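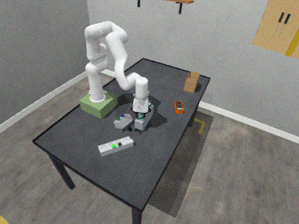
Why is the sea salty?

Ok so you've swallowed some by accident. Yuck. But rivers run into the sea all day long and river water doesn't taste salty. So where does the salt come from??

**Rocks, mostly.** Rain is a tiny bit sour. Not enough for you to taste - but enough to nibble at rocks, very very slowly. Little bits of mineral come off and wash into streams, then rivers, then the sea. There IS salt in a river. Just too little to notice.

**Then the sun gets busy.** It warms the top of the sea and water floats off into the air (big word: evaporation). The salt can't float off. It stays behind. More rain, more rivers, more salt. Do that for millions and millions of years and you get a salty sea.

Some comes from the bottom too. Hot water squirts out of cracks in the sea floor, full of minerals.

## Try it

You need:

- a cup of warm water
- salt, a big spoonful
- a dark plate

Stir till the salt dissapears. Pour a little on the plate, just a puddle. Put it on a sunny windowsill and leave it alone. Ours took 7 days, it was a rainy April. When the water's gone, look close - white crust! Use a magnifying glass if you have one, some of the bits are square.

## Quick questions

*Does it get saltier every year?* Not really. Some salt sinks and turns into new rock on the bottom, so it about evens out.

*Can I drink it?* No. Your body has to use up more water then you drank just to get rid of the salt. You'd end up thirstier.

*Are lakes salty?* Most aren't - a river carries the salt away again. A lake with no way out can get saltier than the sea.

Next time: why waves break.

Anderson Magalhães, May 5, 2021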